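Most smudges on a painted or coated surface come off with a cloth and a little water. The trouble starts when people reach for a scrub pad or a strong spray first and end up with a dull patch that shows more than the mark did. The steps below work for pale gray and white surfaces such as cabinet sides, appliance housings, smooth columns and painted panels, flat or curved.

## What you need

- 2 soft cloths, one for washing and one for drying
- A small bucket or bowl
- Lukewarm water
- Mild dish soap
- Baking soda, for stubborn marks only

Microfiber is fine, and so is an old cotton T-shirt cut into squares. Avoid anything with a raised seam, a zipper or a printed patch. Wash new colored cloths once before you use them on a white surface, or the dye may transfer.

## Before you start

Clear the area next to the surface. Boxes and papers on a nearby ledge can stay if they are well out of reach of drips, but move anything made of cardboard that sits directly underneath. If you are cleaning an appliance, unplug it and let it cool.

Dust first. Go over the whole surface with a dry cloth, top to bottom, with almost no pressure. Grit left on the surface will scratch it once you add water and start rubbing.

Then test your soap mix on a spot that doesn't show, low down or at the back. Wait for it to dry and check for a change in shine. Matte paint is the most likely to change.

## Washing

1. Put a few drops of dish soap in the bowl and fill it halfway with lukewarm water.
2. Dip the cloth and wring it hard. It should feel damp and leave no drops when you squeeze it again.
3. Fold the cloth into a pad, or gather it into a loose bunch for curved parts. A bunched cloth follows a curve better than a flat one, and the folds give you several clean faces to turn to.
4. Start at the edge of the mark and work toward the middle, so you don't spread it.
5. Turn to a clean face of the cloth as soon as the one you are using looks gray.
6. Rinse the cloth and wring it out again before moving to the next section.

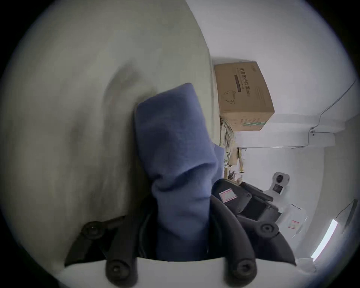

*Blue cloth, bunched up against the curved surface. The gray streaks are the kind of mark this method is for.*

Keep your strokes long and in one direction. On a rounded surface, follow the curve – small circles tend to leave rings that you only notice later, when the light comes in from the side.

## If the streaks stay

Mix baking soda with a little water until it makes a thin paste. Put a small amount on the damp cloth and rub gently, then wipe it away with plain water and look again. Two passes are usually enough. If the mark is still there, it may be a scratch or a worn spot in the coating, and more rubbing will make it bigger.

Don't use paste on glossy plastic or on anything with a mirror finish. Stick to soap and water there and accept a faint shadow.

## Rinsing and drying

Wipe once more with a clean cloth and plain water. Soap film dries as a haze and picks up dust fast. Dry right away with the second cloth, paying attention to joints and lower edges where water collects.

Hang both cloths to dry fully before you put them away. Wash them without fabric softener – it leaves a coating on the fibers that causes streaks the next time.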